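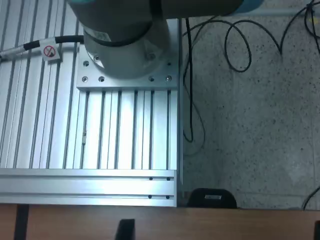
6 min read

Verena Wieser has run the penalty kill at Kumen for two seasons, and most of what she has to say about it concerns feet. Her unit gave up one goal in the semi-final series against Visser, and she puts that down to where the two forwards were standing when the puck went back to the point.

"If the high forward has his toes pointed at the boards, he has already lost the middle," she says. "He needs his hips open to the inside and his stick on the pass to the flank. The rest is skating."

Kumen play a diamond for the first few seconds after a lost draw and drop into a box once the puck is settled below the circles. Wieser took the idea from her time as an assistant at Pludier, where the rink was narrow in the corners and a wide box left the defensemen too far from the net. She kept it after the move, with one change. The weak-side defenseman now stays level with the far post until the puck crosses the goal line extended.

"At Pludier he went earlier. We had a goalie there who liked to play deep and could cover the back-door pass. Here the goalie comes out to the top of the crease, so that pass has to belong to the defenseman."

The change took most of the fall to bed in. Kumen conceded on the power play in each of their first 4 road games, twice from the same spot at the left post. Wieser says the players knew the rule and were applying it late. She cut the video sessions from 16 minutes to 6 and moved the work onto the ice, where the unit walked through the rotation without a puck and then repeated it at half speed.

"They were tired of looking at themselves on a screen. I was too."

Shot blocking gets less attention than it used to. Wieser asks her forwards to stay on their feet unless the shooter has his head down, and she doesn't log blocks as a positive figure in her reports. What she does log is entries denied, clears on first touch, and the length of each shift. A shift on the kill can run up to 40 seconds if the puck is at the far end. If it isn't, she wants the change made on the first clean clear, even when the players think they have something left.

"The second clear is the one that gets picked off at the blue line," she says. "Legs are gone and the puck goes up the wall at knee height."

Visser tested this in the third game of the series. They put a right-handed shot on the left half wall and ran everything through him, with a forward low and another moving in and out of the slot. Kumen answered by sending the low defenseman out hard on the first bobble and leaving the slot man to the inside forward. It worked on three of four power plays. On the other, the pressure came a stride late and Visser scored from a rebound.

Wieser has watched that goal many times. Her reading is that the defenseman was right to go and the strong-side forward was wrong to follow him. "Two players on one puck carrier, with a man short. You can draw it on a napkin and see the hole."

She is cautious about the final. Inier have the better power play of the two remaining teams and use a low setup, with the passer behind the goal line and a quick return to the bumper. Kumen saw it in July, in a preseason scrimmage, and again in the regular season. Wieser expects to hold the box tighter than usual and let the points shoot through traffic.

"I'll give them the shot from the blue line. Our goalie sees those if we leave him a lane, so the job in front is sticks and inside position. No screening your own goalie."

Faceoffs are the part she would still like to fix. Kumen lost more than half of their short-handed draws on the left side, and both centers are left-handed. One option is to have a right-handed winger take the draw and swap off after it. The unit tried that in practice last week – the draw was fine, the swap was slow – and she has not decided whether to use it.

The coaching staff meets again on the morning of the first game. The penalty-kill meeting comes after the skate and will be kept to 6 minutes.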